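공유 작업장 로봇 팔 자작 프로젝트 점검표 (의견란 포함)

점검 대상: 탁상용 로봇 팔 1대, 작업 테이블, 작업판, 블록 세트
프로젝트명: 조리어(Jorier)
장소: 디마벡(Dimaveck) 공유 작업장 안쪽 자리
점검일: 2025. 2. 9.

판정은 양호, 주의, 불량 세 가지로 적는다. 주의는 다음 점검 전까지 고치면 되고, 불량은 고치기 전까지 전원을 넣지 않는다. 의견란은 비워 두지 말고 짧게라도 쓴다. 지난번 점검표에는 의견이 없는 칸이 많아서 무엇을 보고 양호라고 했는지 알 수가 없었다.

1. 전원 및 비상정지

1-1. 비상정지 버튼이 앉은 자리에서 손에 닿는가
판정: 양호
의견: 버튼 상자를 테이블 오른쪽 다리에 고정했다. 전에는 바닥에 두었는데 발에 걸렸다. 케이블이 조금 팽팽하니 테이블을 옮길 때는 먼저 뽑을 것.

1-2. 버튼을 누르면 구동 전원이 바로 끊기는가
판정: 양호
의견: 팔을 접은 자세와 뻗은 자세에서 한 번씩 눌렀다. 뻗은 자세에서는 전원이 끊기면 팔이 천천히 내려온다. 브레이크가 없는 관절이라 원래 그렇다. 팔 아래에 손을 두지 않는다.

1-3. 복귀할 때 팔이 저절로 움직이지 않는가
판정: 양호
의견: 버튼을 돌려 풀어도 대기 상태로 남아 있다. 소프트웨어에서 다시 허가를 줘야 움직인다.

1-4. 전원 공급 장치의 발열
판정: 주의
의견: 30분 연속 동작 뒤에 손등을 대 보니 꽤 뜨거웠다. 벽에 붙여 둔 것을 떼어 놓고 다음에 다시 본다. 팬 소리에는 이상이 없다.

1-5. 멀티탭과 접지
판정: 양호
의견: 팔 전용 멀티탭에 납땜인두가 꽂혀 있어서 뽑았다. 이 멀티탭에는 다른 공구를 꽂지 않는다. 라벨을 새로 붙였다.

2. 팔 본체와 배선

2-1. 베이스 고정 볼트
판정: 양호
의견: 전부 다시 조였다. 헐거운 것은 하나였다. 풀림 표시선을 새로 그었으니 다음부터는 선만 보면 된다.

2-2. 관절 유격
판정: 주의
의견: 손목 바로 앞 관절에서 좌우로 조금 논다. 지금 하는 작업에는 지장이 없지만 7월 공개일 전에는 벨트를 갈아야 한다. 벨트는 오콘(Okon)에 주문해 두었고 아직 도착하지 않았다.

2-3. 케이블 꺾임, 피복 손상
판정: 양호
의견: 팔꿈치 쪽 케이블 타이를 너무 세게 조여 놓아서 잘라 내고 벨크로로 바꿨다. 피복에 눌린 자국은 있으나 벗겨지지는 않았다.

2-4. 그리퍼 체결 상태
판정: 양호
의견: 손으로 비틀어 보았고 돌아가지 않는다. 나사 풀림 방지제는 지난번에 바른 그대로다. 떼어 낼 때는 열을 가하지 말고 공구로 천천히 푼다.

2-5. 속도 제한
판정: 양호
의견: 설정 파일의 상한이 최고 속도의 15퍼센트로 되어 있다. 시험용으로 올린 사람은 끝나고 되돌려 놓을 것. 파일을 열어서 확인해야 하고, 화면에 나오는 숫자는 믿지 않는다. 화면 쪽은 갱신이 늦다.

3. 작업 테이블과 작업판

3-1. 작업판이 테이블에 고정되어 있는가
판정: 양호
의견: 밀어 보고 들어 보았다. 움직이지 않는다. 파란 타공판 쪽 구멍은 같은 자리를 계속 쓰면 헐거워지니 다음에 판을 뗄 일이 있으면 한 칸 옮겨서 단다.

3-2. 판의 이음새와 모서리
판정: 양호
의견: 여러 장을 붙여 만든 단풍나무 판이라 이음새에 단차가 생기는지 본다. 손톱으로 훑었을 때 걸리는 곳은 없었다. 앞쪽 모서리는 손이 자주 닿으니 거스러미가 보이면 사포질한다. 오일은 바르지 않는다. 블록이 미끄러져서 위치가 틀어진다.

3-3. 테이블 수평
판정: 양호
의견: 왼쪽 뒤 다리 밑에 얇은 고무판을 한 장 넣었다.

3-4. 작업판 위 물건
판정: 양호
의견: 판 위에는 블록만 올린다. 드라이버, 컵, 휴대전화는 올리지 않는다. 블록은 여덟 개가 한 세트이고 색은 빨강, 노랑, 초록, 파랑이 두 개씩이다. 초록은 별과 원기둥, 노랑은 하트와 육각기둥, 파랑은 삼각기둥과 정육면체다. 배치는 매번 달라도 되지만 블록끼리 붙여 놓지는 않는다. 별과 하트처럼 모양이 복잡한 것은 옆에 여유를 둔다. 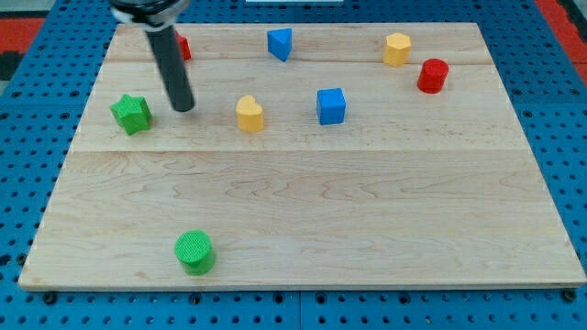
3-5. 블록 상태
판정: 주의
의견: 블록 하나의 밑면에 흠집이 있어서 세우면 약간 흔들린다. 다음에 출력할 때 같이 뽑는다. 나머지는 쓸 만하다. 출력물 바닥에 붙은 찌꺼기는 칼로 긁지 말고 사포로 정리한다.

3-6. 끝단과 판 사이의 거리
판정: 양호
의견: 이동 중에는 블록 윗면보다 높게 지나가야 한다. 이동 높이를 32밀리미터로 잡았더니 블록을 스치는 경우가 있어서 더 높였고, 바꾼 값은 설정 파일에 메모로 남겼다. 판 뒤쪽 블록은 앉은 자리에서 볼 때 팔에 가려 잘 보이지 않는 수가 있다. 내려보내기 전에 몸을 옆으로 옮겨 확인한다. 그래도 모르겠으면 멈추고 팔을 올린다.

4. 작업 구역과 사람

4-1. 바닥 표시선
판정: 주의
의견: 통로 쪽 테이프가 닳아서 끝이 들렸다. 걸려 넘어질 수 있다. 같은 폭의 테이프가 없어서 임시로 눌러만 두었다.

4-2. 팔이 닿는 범위 안에 사람이 없는가
판정: 양호
의견: 블록을 손으로 다시 놓을 때는 반드시 대기 상태로 바꾼다. 팔이 멈춰 있는 것과 대기 상태는 다르다. 표시등 색을 보고 판단한다.

4-3. 옷소매, 장갑, 머리카락
판정: 양호
의견: 작업장에 걸려 있는 앞치마는 끈이 길다. 끈을 뒤로 묶는다. 면장갑은 끼지 않는다.

4-4. 보안경
판정: 양호
의견: 블록을 옮기는 작업에서는 의무가 아니다. 옆자리에서 절단 작업을 하면 이쪽도 쓴다.

4-5. 소화기
판정: 불량
의견: 소화기 앞에 합판이 쌓여 있었다. 점검 중에 치웠고 그 뒤에 전원을 넣었다. 합판은 목공 쪽 선반으로 옮겼다. 소화기 압력 바늘은 녹색 범위에 있다.

5. 소프트웨어와 기록

5-1. 작업 범위 제한값
판정: 양호
의견: 판의 네 모서리에서 안쪽으로 들인 값을 쓰고 있다. 판을 떼었다가 다시 달면 반드시 새로 잰다. 예전 값을 그대로 불러오면 안 된다.

5-2. 충돌 감지
판정: 주의
의견: 스펀지를 대고 시험한 결과 대체로 멈추지만, 아주 느린 속도로 내려올 때는 반응이 늦다. 스마포우(Sumampouw) 보드의 전류 읽기 주기가 원인으로 보인다. 펌웨어 설정을 바꿔서 다시 시험할 예정이며, 그때까지 자동 반복은 옆에 사람이 앉아 있을 때만 돌린다.

5-3. 로그 저장
판정: 양호
의견: 13번 로그 파일이 비어 있다. 디스크는 넉넉하다. 저장 버튼을 누르지 않고 창을 닫은 것 같다.

6. 다음 점검 전까지 할 일

전원 공급 장치 위치를 바꾼 뒤 온도를 다시 확인
손목 앞 관절 벨트 교체 (부품 도착 후)
흔들리는 블록 다시 출력
바닥 테이프 새로 붙이기
느린 하강에서 충돌 감지 재시험, 결과를 5-2에 이어서 적기

점검표 원본은 공구함 위 집게철에 끼워 둔다. 고친 항목은 줄을 긋고 옆에 고친 내용을 쓴다. 지우개나 수정액은 쓰지 않는다.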